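Latrice Ferreira has a low opinion of bedroom decluttering, and she has been paid to do it for years. We met in Siltthorpe, where she runs Hollamer, a home-organizing service with 2 employees and a waiting list she calls "mostly people who bought the wrong bins."

I had come to ask about the bed method. Everything in the room goes on top of the bedspread, and you can't sleep until it has a home. Farby, the planning app, has built a whole August challenge on it.

"It sounds strict," Ferreira said. "Then it's eleven at night and the pile goes on the floor. I've seen that floor."

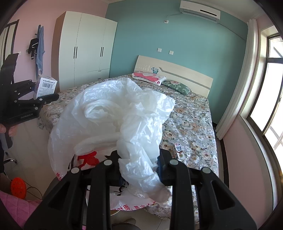
She doesn't object to the bed itself. It's flat, it's big, and it saves your back. Her trouble is with what gets put there. "Packaging. Plastic bags, little cartons. People sort packaging as if it were property. One client had 126 bags inside other bags, and she wanted labels for them."

Did she get labels?

"She got a trash can."

I mentioned Derek Lambert, whose course costs $30 and promises a clear room in a weekend. Ferreira has read the workbook. She thinks the chapter on pillows is fine — take them off first, or leave them alone — and the rest is padding.

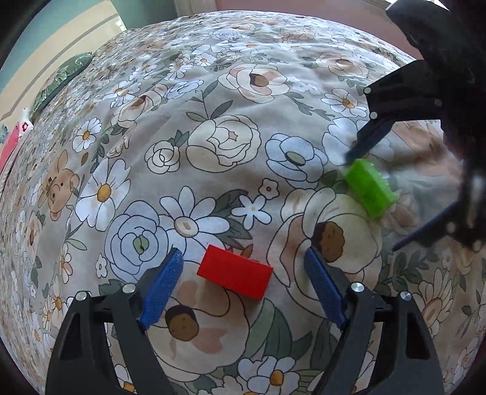 Small things are where she expects any method to fail. Blocks, caps, game pieces, whatever rolls into the dip when someone leans on the mattress. Lambert says to group them by color. "Why? Who goes looking for something red? You go looking for the thing." She groups by who will have to put it away, and admits that this fails too if the person is four.

I asked whether a bed cleared this way stays clear. She laughed at that.

"Ask me in a month. Ask Derek in a month, too."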